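Progress report to Larasati Saragih, 13 August 2024

Hi Larasati – quick one on the Surnilero kit we've been trying out with your money. Since June we've logged 65 pours and spent just under half the budget. The Rundden gripper holds a clay teapot better than I expected! Jidik's software is the weak spot (it froze on me 2 times, and the manual is no help), so I've asked them for a fix before we pay for the full license.

Tea pouring, clay pot and two white cups

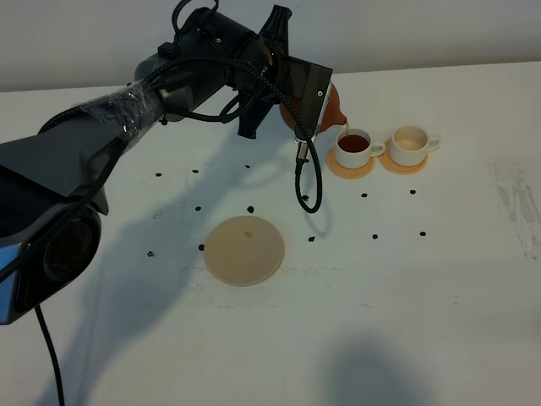
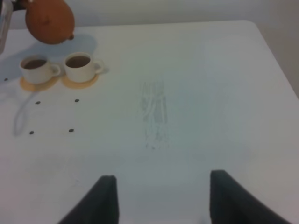 Next up is getting to 100 pours, then the side-by-side with the Sutanto unit. I'd still like to hold off on ordering a second kit – can we talk about that when you're back?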